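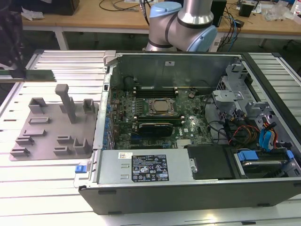
A desktop tower with its side panel off, showing the motherboard, power cables and drive bay.

2 min read

A computer reuse shop in Courtois will start taking in old desktop towers from households in September, after a trial that was open only to offices and schools.

The shop, Zirik, accepts machines in any condition, including ones that no longer turn on. There is no charge for dropping off a tower. Monitors and printers are not part of the program and should still go to the county drop-off site.

Farzana Satti, who manages the workshop, said the trial brought in 400 computers, most of them from offices replacing everything at once.

"A lot of them had one bad part," Satti said. "You get a tower where the power supply is gone and the rest is fine. Two of those can make one good machine."

Each tower is opened on arrival and sorted by what can be kept. Memory, processors, graphics cards and power supplies are tested separately and put on the shelf if they pass. Coin-cell batteries come off the motherboards and go into their own bin. Cases, brackets and damaged boards are sold for scrap, which pays part of the rent.

Hard drives are handled first. The shop wipes any drive it plans to reuse and shreds the others. Owners who want to keep a drive can take it out at home or ask for it at the counter, and Satti said that in many office towers it slides out on plastic rails without tools.

"If you can get the side off, you can usually get the drive out," she said. "Unplug it from the wall first. And copy your photos before you come, please, we can't do that for you."

Rebuilt computers are sold with a keyboard and mouse. Buyers get 6 months to bring one back if a part fails. The shop also sells loose parts, and Satti said data cables and memory go fastest.

Zirik has room for roughly 3000 towers a year in its current building, a former tire store next to the Flerkik bakery. The limit is bench space, Satti said, and a second workbench is on order.

Household drop-off will be at the rear door, open until 6 p.m. Anyone bringing more than two computers is asked to call ahead so that a cart can be ready.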